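Subject: [fleet-safety] Left gripper release fault, bedroom tidy task: interim instructions
From: Vibeke Eyvindsson
Date: 2024-08-17
To: fleet-safety list
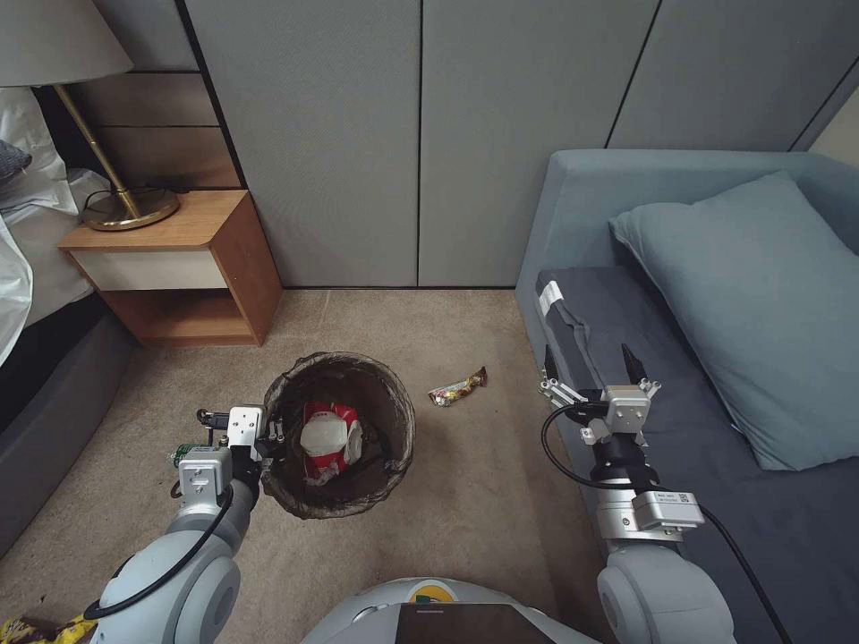
Bedroom tidy task, head camera. Left gripper with green can at the wastebasket; right gripper open.

Colleagues,

This message responds to the report from Asger Lauritsen, quoted below, and sets out interim instructions for all sites running the bedroom tidy task. The instructions take effect on receipt and apply equally at Jurkerstead and Kikgate.

The fault is a failure of the left gripper to open after a release command at the wastebasket. The controller records the release as complete and begins the next motion while the fingers are still closed. An arm that the software considers empty may therefore be carrying an object at full travel speed. We have classed this as a safety matter, although no injury or damage has been reported.

Review of the Jurkerstead logs found 328 release commands on the affected software build. Of these, 2 were marked complete without a matching change in finger position. Both involved the left arm. The right arm shows no such entries, but it uses the same release routine and should not be treated as exempt.

Until further notice:

Travel speed after any release is limited to the value used for supervised trials.
The operator must confirm visually that the fingers have opened before allowing the next motion.
No person is to reach into the wastebasket, or retrieve an object from the fingers, until the stop has been pressed and both arms are shown as disabled.
Units on which the fault recurs are to be taken out of service and left powered down. Please do not cycle the gripper by hand, as this overwrites the last stored position.

Þórarinsdóttir is preparing a change that will require a finger position reading before a release can be marked complete. It will be tested on the Fodier bench first. We expect to circulate the results in October. The limits above remain in force until they are withdrawn in writing on this list.

Reports should include the unit log, the arm concerned and the object held. Reports without a log will be returned to the site.

Vibeke Eyvindsson
Fleet Safety

Asger Lauritsen wrote:
> During run 68 the left arm was commanded to release a can over
> the wastebasket. The console showed the release as complete. The
> fingers did not open, and the arm started back toward the bed
> with the can still held. I pressed the stop and the arm halted
> before it reached the bedding.
>
> The same thing occurred once earlier in the session. I took it
> for a slow release and did not log it separately, which I should
> have done.
>
> The unit is powered down and tagged. Please advise whether the
> remaining runs should go ahead on the second unit.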